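Getting the House Ready for Another Wet Winter Without Spending It on the Phone to the Power Company

October 8, 2022

The forecasters have spoken, and the word is rain again. I live in Kandon, where we treat every storm as a surprise even when it has been on the news for a week. So these are the jobs I do in the fall, in the order I remember them.

Gutters first

Pick a dry morning and get it over with. An old kitchen spatula with one side trimmed to fit the gutter works better than the scoop I paid for. Drop the muck into a bucket hung from the ladder with an S-hook. If you toss it on the lawn you will be picking it up in the dark with your slippers on.

Run the hose down each downspout when you finish. If water backs up, feed the hose up from the bottom end and turn it on full. Stand to one side. I have stood in front and can't recommend it.

Doors and windows

Close a strip of paper in the door and pull. If it slides out easily, so will your heat. Foam tape is fine for the sides, but the bottom wants a proper sweep with a rubber blade. Clean the old glue off with rubbing alcohol before you stick anything down.

Window tracks have little drain holes on the outside edge. Mine were full of what had once been spiders. A pipe cleaner clears them, followed by half a cup of water to see if it runs out.

What the house burns through

Our September electric bill came to 526 kilowatt-hours, in a month when I would have sworn we ran nothing but the kettle. A plug-in meter is a good way to start an argument. Leave it on one thing for a full day, write down the number, then move it along. Our worst offender was the second fridge in the garage, an old Clasico that was keeping 6 cans of ginger ale and a jar of pickles cold at great expense. It is now a cupboard.

Put the desk on a power strip with a switch and flip it when you go to bed. Shut the computer down properly first. Drafty rooms are dusty rooms, so the desk also gets a cleaning before the heating comes on. Turn the computer off, unplug it at the wall and blow the dust out in short bursts, holding each fan still with a finger or a pencil. Keep the can upright or it spits.

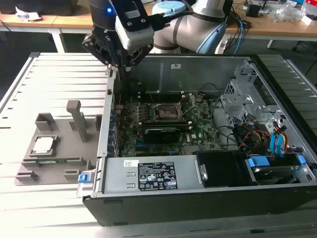

A desktop tower on its side with the cover off.

Keep the screws in an egg carton, one cup for each place they came from. Muffin tins also work until somebody wants muffins.

When the lights go out

Freeze water in old soda bottles and fill the gaps in the freezer with them. Leave room at the top for the ice to swell. A full freezer holds its cold a good deal longer than a half-empty one, provided you can keep people from opening it to check.

Our big flashlight is a Gikska, 400 lumens, and it lives on a hook by the back door with a strip of glow tape on the handle. Before the hook it lived in a drawer that could only be found with a flashlight.

Charge the battery packs on the first of the month. If you own a generator, run it outdoors and well away from windows and doors, every time, even when it is raining sideways. Never in the garage, open door or no open door.

Water where you don't want it

Test the sump pump by pouring a bucket into the pit. It should kick on, drain and shut off by itself. Ours took nearly 30 seconds to make up its mind last year, and the float had a sock on it.

Lift anything cardboard off the basement floor. Two boards across a few bricks will do. The Keane Street end of town gets water first, and people down there store things in lidded plastic tubs, labeled on the side. Labels on the lid are no use once the tubs are stacked, as I learned while looking for the Christmas lights and finding the tent four times.

Take pictures of the meter, the breaker panel and the main water valve, and print them. Tape the prints inside a kitchen cabinet, next to the number for reporting an outage.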